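Re: [supporters] Away travel and the Madero ground

Bilal Hijazi wrote:
> Does anyone know how many tickets we're getting for the cup tie at
> Madero? Last year it was 1,000 and we sold out by lunchtime. Also, is the
> terrace behind the goal open again or are we all in the side stand?
> Bilal

Bilal,

The allocation is smaller this time. I phoned their ticket office this morning and was told 200 seats to begin with, all in the side stand. The terrace is still shut. They're waiting for a new safety certificate and don't expect it before September. If the first batch goes quickly they'll look at releasing another block, but she wouldn't give me a number.

Their last home gate was 2,746, so there will be plenty of empty seats near us. I asked if we could have the next block along from the start and got nowhere. Jamila Biswas is going to ask again through the club.

Tickets go to season ticket holders first, then to anyone on this list. Four per person at most. Please don't ask me to hold any back, I don't have them.

On the team, Kowalchuk trained on his own again and I would be surprised if he starts. That probably means Plavari in the middle and the back line unchanged from the friendly. I thought we looked slow down the left in that game, and their winger will have noticed. Stollix did well when he came on and I'd start him, but I said that last season too.

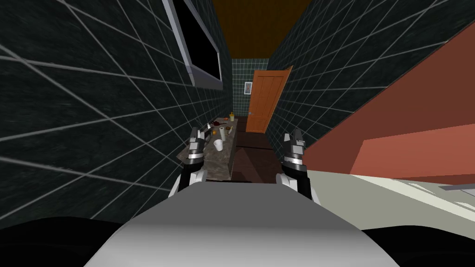
The coach leaves from the main gate at 4 and will not wait. We lost half an hour last time picking people up along the way, so there are no other stops. Wiebke Reinholz has the passenger list and needs your name and a phone number. Pay her when you board, cash if you can.

Parking at Madero is on the street only and the residents' side is ticketed, so if you're driving, allow for a walk.

Edileuza Godoy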